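Tarnitness Adds Baby Knitwear and Christening Line

CLUSHAM, Monday, January 23, 2012 — Children's clothing maker Tarnitness will add a line of baby knits and christening gowns in June.
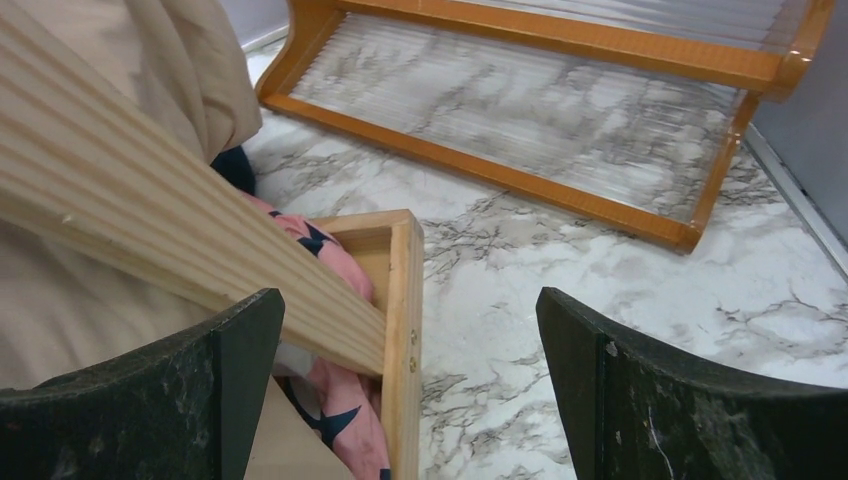 A light pine plank and a small open wooden box.

The line has seven styles, sewn at the Moradi workshop and sold through Dimberg stores.
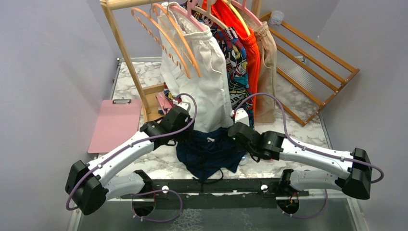 Will the gowns come in preemie sizes?
Preemie sizes will follow the main line — five of the styles are planned.

The first run is roughly 1,450 pieces.
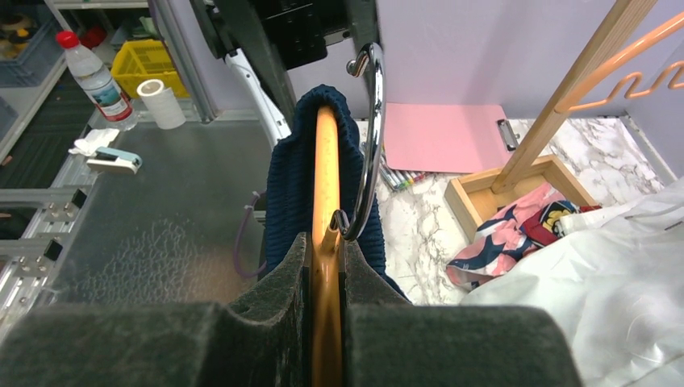 Vol. 7, No. 5
Stores may order now.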